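I have been putting off writing about the plates for months, mostly so I wouldn't have to admit how many I went through before settling on a color. But it's October, the good candles are out, and I finally have a fall table I like, so let's go.

If you've been reading a while you know our old dishes were a wedding set, cream with a gold line, 12-piece, not one of them dishwasher safe. I hand washed those things for years. Last winter I chipped the gravy boat on the faucet and felt nothing but relief! So I boxed up the whole lot, took it to the thrift shop on Skimisgate, and came home with an empty cabinet and no plan whatsoever.

My friend Gleice Bragança talked me into color. She has the most cheerful kitchen I've ever eaten in, everything mismatched, and she told me to stop shopping for sets and buy the one piece I kept going back to look at. For me that was a lavender plate. I'd seen it at Hokdale (the home store out past the garden center, if you're local) and walked away from it 4 separate times. I'm not a purple person. I don't own one purple sweater. But that plate!

Then came the mug. I wanted teal, a plain one, no writing, no little fox with a scarf on. Do you know how hard it is to find a mug with nothing written on it? I ended up ordering from Kárason, and shipping took forever, and I complained to Kourosh every single evening until it showed up. (Sorry, Kourosh. You were very patient.)

So lavender and teal, and on paper that sounds like a bathroom from 1988. What pulls it together for me is orange. A pumpkin does it, the small ribbed kind, and I like the ones with some cream mixed into the orange a lot better than the solid ones. I get mine at the Grirko farm stand, where the little ones are piled in a wagon by the register, and I will absolutely hold up the line picking through them.

The other thing I've learned is to leave most of the table alone. I used to do the runner, the leaves, the napkin rings, the whole bit, and then there was no place to put the food. Now it's a white tabletop, a plate, a mug, and something orange, and I'm done in two minutes. White does make every crumb show, so keep a cloth handy. A lavender plate shows specks too, I'm sorry to report.

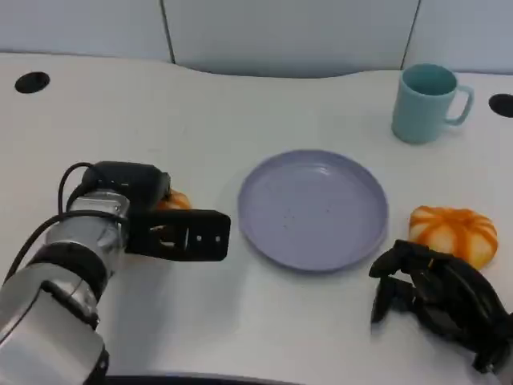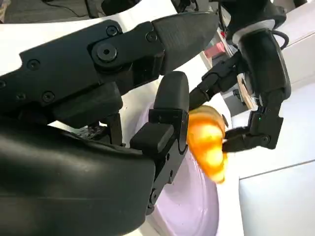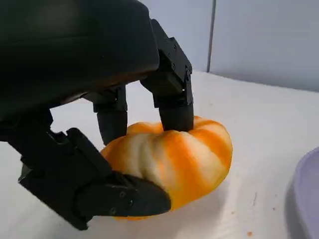

Anyway, a few people asked whether I'm planning to do bowls next. Yes, eventually, and I'm torn between a second teal and some kind of mustard. Gleice votes mustard. Kourosh votes for using the bowls we already have, so his vote has been noted and set aside.

I also want to try a darker cloth in November, maybe a brown, just to see what it does to the lavender. It could look terrible. My guess is the purple goes kind of gray next to brown and I'll be back to the bare table by the weekend, but I have the fabric already (remnant bin, I couldn't help it) and it only needs hemming on 2 sides.

If you have a source for plain mugs, please leave it in the comments. I'd like a few more in case one breaks, and I don't think I have it in me to go through the waiting again. And if anybody wants a cream gravy boat with a chip in the spout, it may still be at the thrift shop. Check the bottom shelf by the lamps.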